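Ticket: Head camera depth dropouts after swap, Morkon controller
Status: Open, waiting on reply
Component: Cameras / calibration
Opened: February 2020

Hi all, me again, sorry! We've been trying the Nanayakkara head camera against the old Stodton one on the same arm, same Morkon controller, same gripper. The Stodton has been on there since August and it's fine, if a bit soft in the corners. The new one gives a much nicer color picture but the depth keeps falling to pieces on me, and I'd like to know if it's my settings or the unit before I box it up.

What I see: the arm goes to the look-down pose, I ask for a shelf plane, and the fit either comes back tilted or doesn't come back at all. Out of 16 tries with the new camera I got nine good planes. Same 16 poses with the Stodton, all good. No error in the log except this one, over and over:

depth_fit: too few valid points, skipping

Things I've already done: swapped the USB cable, moved it to the other port, went back one firmware version, redid the hand-eye calibration twice (the second time with the lights off over the bench, which made no difference). Exposure is on manual at 100. Auto was worse – it hunts every time the head tilts.

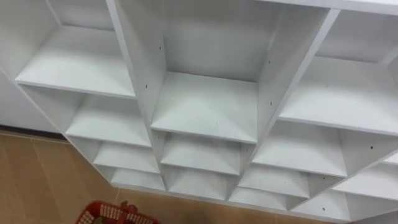 My best guess right now is lack of texture. The depth matcher wants something to grab on to, and our test shelf doesn't give it much. The boards are smooth and white with nothing on them, so apart from the edges all it gets is a few small dark holes in the upright panels and some faint gray smudges, mostly on the middle shelf. When I point the same camera at the floor tiles, with the grout lines running through, the depth fills in nicely. Would the projector help here? I have it switched off because the Stodton doesn't have one and I wanted a fair comparison.

Update, same day: turned the projector on, 600 frames at the same pose. Way better in the middle, still patchy toward the sides, and now I get a ripple on the deeper back walls that I didn't have before. The gripper approach worked on the first go though, so I'm a lot happier than I was this morning!

Two questions then. Is there a confidence threshold I can lower from the Morkon side, or only in the camera's own tool? And has anyone at the Adville site run this camera with the projector on and seen the ripple? I can upload the raw depth if it's useful, just tell me which format you want.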